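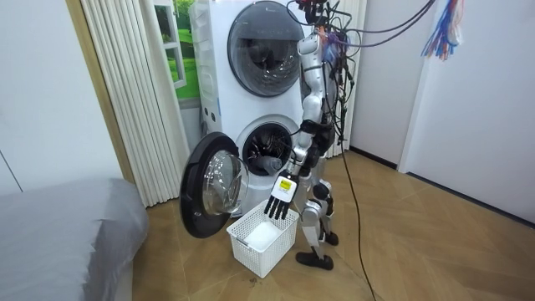 5. Laundry as a Test of Household Readiness

5.1 Why we chose the laundry

When we began planning the household part of this study, we asked the people around us which chore they would hand over to a machine first, and we heard a good deal about windows, ovens and the cleaning of bathtubs. Laundry came up again and again, usually with a sigh. It is a chore that has already been half automated for generations, and that makes it a kind place to start and also a slightly cruel one. The washing and the drying are done by appliances that do them very well. What is left over for the person is everything on either side of the drum: finding the clothes, carrying them, opening the door, putting them in, taking them out again, and noticing the sock that stayed behind. We wanted to know how much of this leftover work a general-purpose humanoid can take on today, in a room that has not been rebuilt to suit it.

Readers who know the shop-floor results in Section 4 will remember that our robot did well at moving rigid parts between marked trays. It would be natural to expect a basket of towels to be a small step from there, since a towel is light, forgives a clumsy grip and does not break when dropped. Our own expectations ran the same way, and we had even set aside too little time for the laundry sessions as a result. We spent most of May making up the difference.

5.2 The room and the task

The sessions were run in a furnished room at our Burnmont site, with a stacked washer-dryer, a bed and a parquet floor. The controller was the Andeck stack described in Section 3, with the same hand policy we had used at the bench and with Tô handling the choice of the next step. The starting weights came from the Florkport training set, which is rich in kitchen work and rather thin on cloth. We mention this early because it explains a fair share of what follows.

We kept the task narrow. Laundry starts in a basket on the floor and has to end up inside the lower machine, whose door is already open. The robot does not sort colors, measure detergent or press a button. A trial counts as complete when the chosen item is fully past the lip of the drum and the hand is clear of the opening, within the time limit. We know that a person doing the washing would never treat one towel as a job in itself, and we will come back to that in Section 5.5, but a single item gave us a unit we could score without long arguments at the end of the afternoon.

Figure 5 gives a sense of how close together everything is. The basket stands between the open door and the robot's feet, and the black fingers are pointed down just above its rim, over a folded white item that looks like a towel or a cloth. Anyone who has loaded a front-loading machine in a narrow room will recognize the arrangement. The glass of the door bulges outward, the basket wants to be near the drum, and the feet have to go somewhere. For a person this sorts itself out with a small shuffle and a bend of the back. For our planner it was a real negotiation between the door, the basket and the balance of the body, and quite a few of the early sessions were lost to it before scoring had begun.

5.3 Results

We scored 77 trials. In 62 of them the item ended up in the drum within the limit, and in the remaining 15 it did not. Taken alone that is a pleasing result, and we were pleased with it. We would ask the reader to hold on to it lightly, however, for the trials differ a great deal in how the work was done, and the totals hide a lot of slow and rather fretful motion.

The failures fall into two groups. In eight trials the robot never got a secure hold on the item, either because the fingers closed on the rim of the basket or because they pinched only the top layer of a fold, which then slid away when the arm rose. In the other seven the grip was sound and the trouble came at the drum. The cloth caught on the lip and hung there, or the wrist could not find an angle that would take it past the opening without brushing the door. We had expected to see far more of the first kind than the second. The near-even split persuaded us that grasping, which gets so much attention in the literature and in our own earlier work, is only half of the difficulty with cloth.

There was also a matter we had not planned to measure at all. Regula Brunner, who supervised the sessions and reset the basket between trials, began keeping notes on how each towel had come to rest. She observed that the robot did better when an item had been folded before it went into the basket, and noticeably worse with one that had simply been dropped in, as dirty laundry nearly always is in a real home. We had not controlled for this, so we cannot offer a proper comparison, but her notes agree with what the rest of us saw. A folded towel presents a thick edge and a tidy outline. A crumpled one offers many edges, and the policy tended to hover above it, changing its mind.

5.4 What the person in the room still did

It would be unfair to report these results without describing the help that surrounded them. A supervisor stood within reach of the stop control throughout. The supervisor opened the door of the machine, put the basket down, checked that the drum was clear to receive the next item, and made sure that the cables coming off the robot's shoulders and back had not found their way under a foot. Power and data both came over the tether during these sessions, and the length of it set a limit on how far the robot could sensibly walk. We gave up on an early plan to have it fetch the basket from the far side of the bed for exactly this reason.

If we add up this attention, the robot saved no labor whatsoever. One person was fully occupied so that a machine could do something the same person could have done in a moment. We do not find this discouraging, as the early bench trials looked much the same, but a household cannot be asked to run on those terms. Readiness for the home, as we use the phrase in this paper, has to include the work of looking after the robot along with the work the robot does.

5.5 Toward a whole load

The step we would most like to take next is from the single item to the basket as a whole. Much changes when the goal is an empty basket. The last small thing at the bottom matters as much as the big soft one on top, the hand has to go deeper between the sides, and the drum fills up so that each item must be pushed a little further in than the one before. Tô can already express such a goal, and in informal runs it kept the robot returning to the basket in a sensible order, though we have not scored these runs and would not want to lean on them.

Two changes seem worth making before then. The first is to add cloth to the training set, and crumpled cloth in particular, collected at a variety of basket heights. A basket on the floor is a hard case for a standing robot, and raising it onto a stool might well improve our numbers, but people do put their laundry baskets on the floor and we would like to keep that part of the task as it is. The second is to give the wrist a better sense of contact, so that a towel snagged on the lip of the drum can be felt and freed. At present the controller learns of a snag mostly by looking, and by that time the hand is often in its own way.

Unloading was left out of this round entirely. Wet laundry is heavy, twists around itself and clings to the drum, and we suspect that our present grip would not be strong enough to pull a tangled sheet free. We have set up a bench version with a fixed drum and damp towels, and its first results are given in the appendix.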